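Course: Care of Office Furniture, Basic Level
Handout 4: The swivel chair from below, and the cabinet with doors
Womosari Training Rooms, version 2019-05-12

In the last lesson we spoke about table tops and edges. Today we continue with the parts which most users never look at. Please bring this handout also to the practical hour, because the table of screws will not be repeated on the board.

1. The underside of the seat

A swivel chair has three zones for the inspection: the seat shell, the column and the base with its casters. We always start at the seat shell and go down. Dust collects in the places where plastic parts meet, and the ribs under the shell hold it very well. Use a dry brush first. A damp cloth on top of old dust makes only a gray paste, and you will then need double the time.

The sleeve of the column should be wiped from the top to the bottom in one direction. A light scuff on the sleeve is normal and you do not write it in the report. A crack is written always, even a short one.

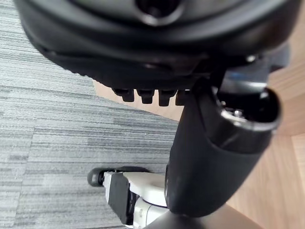
One participant of the February group objected that brushing the underside is wasted work, as the dust falls on the carpet and must be collected again. The objection is correct for a chair which stands upright in its place. Therefore we put a sheet on the floor before we begin, and we vacuum the carpet as the last step of the room.

For the casters, please remember:

- Remove hair and threads with the hook, never with a knife.
- Turn each wheel by hand. It must run free in both directions.
- Do not oil the wheels. Oil goes into the carpet and stays there.

Chairs from Gravmont and from Zabala use different tools under the seat. In our workshop the Zabala tools are in the drawer with number 18, and the Gravmont tools are in number 26. Do not mix them. Last year we lost one complete set in this way.

2. The cabinet with two doors

The cabinet is inspected with both doors fully open. First look at the hinges, then at the shelf, then at the floor inside. If things are lying on the shelf, take them out and put them on the table top in the same order. It sounds like a small matter, but the user of the room wants to find his case or his tray exactly where he left it.

When you check a hinge, hold the door with one hand from below and move it slowly. Listen for a click. A loose screw is tightened by hand only. The electric screwdriver is too strong for a wood panel, and the hole will be destroyed after two or three times.
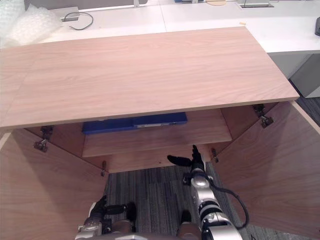
Should the doors be cleaned on the inner side at every visit?
Every second visit is enough, except for the area close to the handle, where fingers leave grease. Wipe along the grain and dry immediately with the second cloth.

3. The mechanism under the seat

We come back now to the chair, for the part which is more difficult. Under the shell sits the bracket, and near it there may be a row of short pegs or ridges. Students often want to press on them to see what will happen. Please do not. First read the sheet of the producer, and then test the levers in the order which is given there.

The tilt is tested with nobody sitting on the chair. Press the back with the flat hand and release it slowly. Repeat 8 times. If the movement is uneven, mark the chair with a yellow ribbon and bring it to the Skanditbridge shelf, where the spare parts are kept.
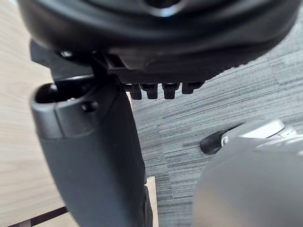

Fig. 3. Housing under the seat, with the bracket and the row of short pegs.

Homework: inspect one chair and one cabinet at your own workplace and fill in the form on the last page. For the chair, write first the shell, then the column, then the base. Forms without the name of the room will be given back.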